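Skornport Readers' Circle
Minutes of the regular meeting, 13/06/2021

Present: Thérèse Hiebert (chair), Dale Hiebert, Fenna Mulder, Colton Kowalchuk (minutes)
Regrets: Gordon Petrenko

1. Minutes of the last meeting
Approved with one correction. The discussion of the Gavrilă stories was led by Fenna, not Dale.

2. Book under discussion
Likorer, a thriller of more than 400 pages. Fenna opened. She liked the first half and thought the missing brother was handled well. Dale guessed the ending by chapter 12 and said the doctor's diary gave it away. Thérèse disagreed and read the passage on the ferry aloud. Colton had not finished and asked that the last chapter be left until the end of the item.
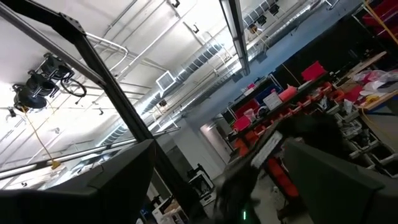
There was some talk about whether the narrator is lying or has simply forgotten. Fenna pointed to the two versions of the phone call. Dale said the second version reads like an editing mistake. No agreement. Gordon sent a note by email: too long, would have cut 70 pages from the middle, liked the aunt.

Members then discussed the last chapter. Three thought it was rushed. Thérèse would read another book by the same author.

3. Next book
Two titles were put forward:
Urnetti, a family mystery, 300 pages (Fenna)
The Gavrilă novel, held over from last time (Dale)
Vote: Urnetti 3, Gavrilă 1. Dale asked that the Gavrilă stay on the list for December. Agreed. 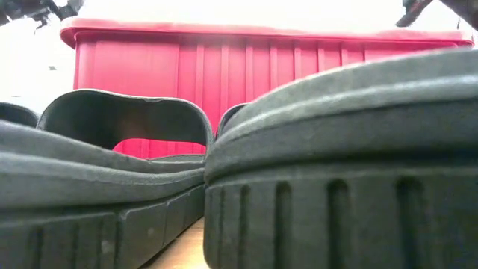

Fenna will ask the library for extra copies of Urnetti. Large print is needed for Gordon. Colton will check whether there is an audio version.

4. Author visit
Thérèse has written twice to the publisher of Likorer and has had no answer. She will try once more and then drop it. Dale suggested a video call in place of a visit. Left open.

5. Other business
Two library copies of the previous book are still out. Please return them to Thérèse.
Dale asked for shorter books over the summer. Noted.

Action items
Fenna: library copies, large print
Colton: audio version, send out reading questions
Thérèse: letter to publisher

Minutes taken by Colton Kowalchuk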